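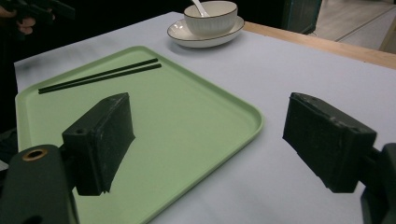

Dymphna G. replied:
Forks are fine in Nurosville. I ate at Okabe in December and half the room was using them. I'd worry more about the noise. My father couldn't hear a word from across the table.

rostam_m wrote:
I'd second that on noise. We had a party of 4 there and ended up passing the phone around with notes typed on it. Food was good. Lelliris is quieter if you can get the back room.

V. Sykora wrote:
Lelliris raised its prices on 1st April. The set dinner used to be 3,045 and it's now 3,290. Same soup, same rice, smaller fish. I don't see how people keep recommending it.

Dymphna G. replied:
The fish was never big. You're also paying for a table you can keep for the whole evening. Okabe wants you out after the tea.

V. Sykora wrote:
They never rushed us. We stayed until they put the chairs up.

hooman_k wrote:
Thanks, all. It's my mother's retirement dinner, so we'd like to be able to talk. Does Lelliris take bookings for a big group? There will be 20 of us, and a few don't eat fish.

rostam_m wrote:
Call, don't use the web form. I filled it in twice and heard nothing. Ask for the vegetable set when you book, it's not on the menu. Parking is behind the bank after six.

V. Sykora wrote:
For that many people I'd go to Pivero and be done with it. Long tables, plain food, no booking fee.

Dymphna G. replied:
Pivero for a retirement? It has a TV over the counter.

hooman_k wrote:
She does like the TV. I'll call Lelliris in the morning and try Pivero if they're full.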